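Kategorie: Werkstoffe und Oberflächen / Schreibgeräte

4. Alterung und Pflege von Urushi-freien Lackoberflächen an Füllfederhaltern

4.1 Ausgangslage

Füllfederhalter mit handpoliertem Kunstharzlack werden von ihren Besitzern meist täglich benutzt und über Jahre an denselben Stellen berührt. Die Griffzone, der Rand der Kappe und die Auflagefläche des Clips altern deshalb schneller als der übrige Schaft. In der Literatur zur Restaurierung lackierter Kleinobjekte wird dieser Umstand zwar erwähnt, die Angaben zur Pflege stammen aber überwiegend aus dem Möbelbereich. Dort sind die Flächen größer, die Schichten dicker und der Kontakt mit Handschweiß ist seltener. Eine Übertragung auf Schreibgeräte ist nur eingeschränkt möglich.

Für den vorliegenden Abschnitt wurden 50 Halter aus der Produktion der Manufaktur Pladero untersucht. Alle Stücke tragen einen dunklen, mehrschichtigen Lack auf einem gedrechselten Ebonitkörper. Die Halter waren unterschiedlich lange in Gebrauch; 18 von ihnen wurden nach Angaben der Besitzer regelmäßig mit einem Poliertuch behandelt, die übrigen 32 nur gelegentlich oder gar nicht. Als Vergleich dienten unbenutzte Stücke aus dem Lagerbestand des Händlers Jimer.

4.2 Erfassung der Gebrauchsspuren

Die Oberflächen wurden unter Streiflicht betrachtet und in drei Zonen eingeteilt: Kappe, Griffstück und Schaft. Für jede Zone wurden Glanz, Kratzerdichte und Farbveränderung getrennt notiert. Die Bewertung erfolgte auf einer Skala mit sechs Stufen, wobei Stufe 1 einer neuwertigen Fläche entspricht. Stufe 6 wurde vergeben, wenn der Grundkörper an mindestens einer Stelle freilag. Gravuren und Einlegearbeiten blieben unberücksichtigt, da sich an ihren Kanten Polierreste sammeln und der Glanz dort nicht zuverlässig beurteilt werden kann.

Am deutlichsten verändert war erwartungsgemäß das Griffstück. Der Lack zeigte dort eine matte, leicht bräunliche Verfärbung, die bei seitlichem Licht auch mit bloßem Auge zu erkennen war. Kratzer traten dagegen vor allem am Schaft auf und verliefen meist in Längsrichtung. Sie dürften beim Einstecken in Etuis und Innentaschen entstanden sein. Bei den regelmäßig polierten Haltern war die Zahl der tiefen Kratzer nicht geringer. Die Fläche zwischen den Kratzern wies jedoch ein Netz sehr feiner Spuren auf, das bei den nicht polierten Stücken fehlte. Ein trockenes Tuch scheint demnach selbst Spuren zu hinterlassen, wenn vorher kein Staub entfernt wird.

4.3 Reinigung und Nachpolitur

In einem zweiten Schritt wurden zwei Reinigungsverfahren verglichen. Beim ersten wurde die Oberfläche mit einem angefeuchteten Baumwolltuch abgenommen und an der Luft getrocknet. Beim zweiten folgte eine Politur mit der Paste Skillent in kreisender Bewegung. Eine Dauerprobe über 700 Wischzyklen wurde an lackierten Probestäben durchgeführt, um die Sammlerstücke nicht zu belasten. Die Paste stellte den Glanz schnell wieder her, trug aber messbar Material ab. An den Kanten der Probestäbe war der Verlust am größten. Das feuchte Tuch veränderte die Schichtdicke im Rahmen der Messgenauigkeit nicht, ließ die matte Zone allerdings bestehen.

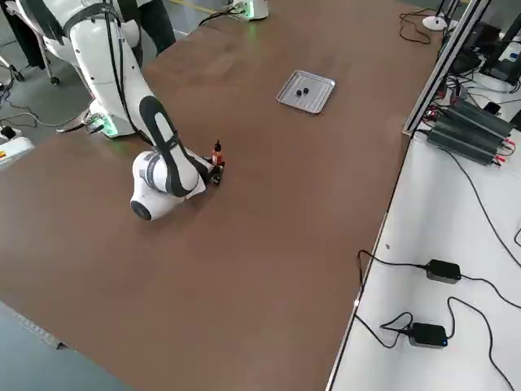 Abb. 6: Roboterarm mit Greifer an einer kleinen roten Flasche mit schwarzem Verschluss.

Für Halter mit intaktem Lack genügt nach diesen Ergebnissen die feuchte Reinigung. Eine Politur kommt erst ab Stufe 4 in Betracht und sollte auf die betroffene Zone begrenzt bleiben. An Kappenrändern ist davon abzuraten. Tintenreste am Übergang zum Federaggregat lassen sich mit lauwarmem Wasser lösen; Alkohol greift den Lack an und hinterlässt stumpfe Höfe, die später nicht mehr auszupolieren sind.

Offen bleibt der Einfluss der Lagerung. Mehrere Besitzer bewahren ihre Stücke in den gefütterten Kästen von Singhal auf, andere in offenen Schalen auf dem Schreibtisch. Ein Zusammenhang mit der Verfärbung ließ sich anhand der vorliegenden Angaben nicht prüfen, da Lichteinfall und Luftfeuchte in keinem Fall aufgezeichnet wurden. Die Auswertung der Farbmessungen an Kappe und Schaft folgt in Abschnitt 5.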